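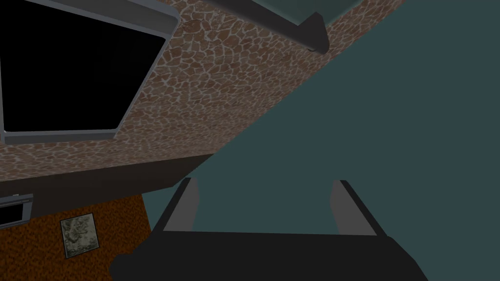

Can a machine do your chores yet? I get this question more than any other, more than grout, more than how to get candle wax out of a tablecloth, so I'm giving it a whole page. Last updated April 14, 2021, and I'll change it when something changes.

Short version: floors yes, dishes sort of, laundry no, and putting things away is a long way off. The longer version has tips in it, so stick around.

I've been reading up on this since March, when my sister-in-law sent me a link to a project called Plurkia. They're trying to teach a robot arm to tidy a kitchen, and almost all of the practice happens inside a computer, in pretend rooms with pretend walls and a pretend gripper. I spent a whole evening on their page (I was supposed to be descaling the kettle). What got me was how much of it is about things you and I do without thinking. Where's the edge of the counter? How wide do you open your fingers for a mug, and how wide for a plate? When do you squeeze?

Anyway. Room by room.

Floors

This is the one chore I've handed over. I have an Ovlow, the round kind that bumbles about and bangs into the chair legs, and I paid 400 dollars for it, which made me feel a little sick at the time. I'd buy it again. It does the kitchen and hallway every morning while I have coffee.

But you have to get ready for it! I do a quick pass first and pick up cords, socks, the fringe on the bath mat, anything stringy. Tuck curtain hems up over the sill. If you have a rug with tassels, fold them under and put a strip of double-sided rug tape along the edge. Then clean the brush once a week – pop it out, run a seam ripper down the length of it, and the hair comes away in one go. I used scissors for ages and kept nicking the bristles. The seam ripper is so much better.

Empty the bin outdoors. Trust me on that one.

It doesn't do corners. It says on the box that it does corners. Keep a dry paintbrush, the cheap two-inch kind, and flick the corners out into the room before you press the button.

Dishes

We've had a dish robot for decades and it's called a dishwasher, and I think people forget that when they complain that the future never showed up. The washing part is solved. The loading and unloading is what's left, and I can see why it's hard. A wet glass is slippery and you can see straight through it, a fork gets wedged under a plate, somebody's put a wooden spoon in crooked. A gripper with two stiff fingers has to come at each of those differently, and you've got a whole hand and you still drop one now and then.

So, while you're stuck doing it yourself: unload the bottom rack first, so the puddles in the upturned mugs don't tip onto clean plates. Sort the silverware as you load it, forks with forks, and then you can grab a bunch at a time and drop them straight in the drawer. Some people say mixing them gets them cleaner because the spoons can't nest. I mix the spoons and leave everything else sorted and that works for me.

Wiping counters

You'd think this would be the easy one. It's flat! You go back and forth! But watch yourself next time. You lift the toaster, you wipe under it, you notice a sticky patch and push harder there, you catch the crumbs in your other hand at the edge. That's four or five little jobs. A machine that only goes back and forth would spread the jam around very evenly.

My method is a dry cloth first for crumbs, then a damp one with a drop of dish soap, then the dry one again, shaken out. Work from the back wall toward you. If your counter is one plain dark color you'll see every streak, and a splash of white vinegar in the water takes care of most of it. Not on marble or other natural stone, please, it etches.

Laundry

The washer washes and the dryer dries. Folding is still you. There was a gadget called the Mugo that a shop near me had on display, where you clip the shirt onto the front and it pulls it in and folds it. The clipping took me longer than folding the shirt would have, and it wouldn't take socks, sheets or anything for a small child. In my house that's the entire basket.

What helped more was folding at the dryer, standing up, before anything goes in a basket. T-shirts get folded in thirds lengthwise and then rolled from the hem. Fitted sheets I stuff inside their own pillowcase and I don't care who knows it.

Out in the garage

I do some small woodworking and I asked around about machines for that too. Computer-controlled routers are wonderful at cutting the same shape over and over. A friend of mine has the Skaduvix, the small bench model, and it cut 32 identical drawer fronts for her without a fuss. Then she spent the weekend sanding, sweeping, sorting the scrap and hunting for the right screws, all by hand, same as me.

If you want your shop to be easier for any helper, human or otherwise, give everything one place and make that place obvious. Trace around your tools on the pegboard with a fat marker. Put screws in clear jars with one of them taped to the lid. Plurkia's page had a line about this, that the arm does much better when things start out where it expects them. Well, so do I.

Putting things away

This is the big one and I don't think we're close. A floor machine only has to miss things. A tidying machine has to know what each thing is, pick it up without crushing it, and know where it goes in your particular house, where the scissors live in the tea drawer for reasons going back years. Plurkia says they had the arm practice one reach 567 times in the computer before they were happy with it. One reach! And it was for an ordinary block.

Until then I set a timer and do 3 minutes in each room before bed. Carry a basket, put in whatever doesn't belong, and empty the basket before you go up. Don't let the basket stay overnight. Mine stayed overnight once and was there until summer.

So should you wait?

For a floor vacuum, no, get one if you have mostly hard floors and not too many stairs. For everything else I'd keep my money and buy good cloths. I wash mine hot with no fabric softener (softener stops them soaking anything up) and hang them over the oven door handle.

If you have a machine at home that does something I've left out, write and tell me, especially if it cleans windows. I've heard mixed things about the window ones and mine are filthy.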